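Subject: Re: [Skirnel readers list] Order of reading for the February selection
Date: Tuesday, April 17, 2018

To all subscribers:
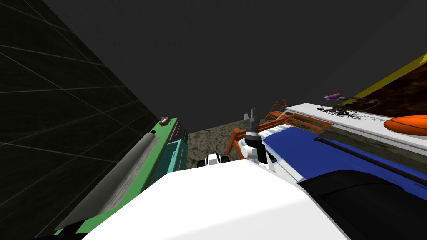

The following is issued in reply to the message quoted below, which raised a question several members have also put to the list office in private.

> The February selection was announced as the Rivow sequence in its
> collected form, but the library copy I was sent is the older Dijkstra
> paperback. The chapters do not match the reading schedule, and the
> last issue seems to be missing altogether. Should I wait for the
> collected book, or read what I have?

Members holding the Dijkstra paperback may read from it. The text of the first six issues is the same in both printings, apart from corrected lettering in the second. The paperback runs to 147 pages and closes with the sixth issue. The collected book runs to 207 pages and adds the seventh issue, the two short backup stories, and the letters column from the original run.

The schedule sent out in February gave page numbers from the collected book only. This was an error on our part. A revised schedule, listing issue and chapter titles in place of page numbers, has been placed in the list archive as item 2584.

Members without access to the seventh issue may borrow it from the Grulliver lending shelf. Requests should be sent to the list office by regular mail or through the loan form, quoting catalog number 3504. The loan period is two weeks. Single issues must be returned in the board and sleeve in which they were sent.

Discussion of the seventh issue will be held in a separate thread, and members are asked not to refer to its ending in the main thread before that one opens. Posts that do so will be held by the moderators and returned to the sender for revision.

A further question, whether the backup stories belong to the sequence proper, was left open when the selection was made. Views on the matter are welcome on the list. Please keep the existing subject line when replying, and trim quoted text to the passage under discussion.

List Office
Skirnel Readers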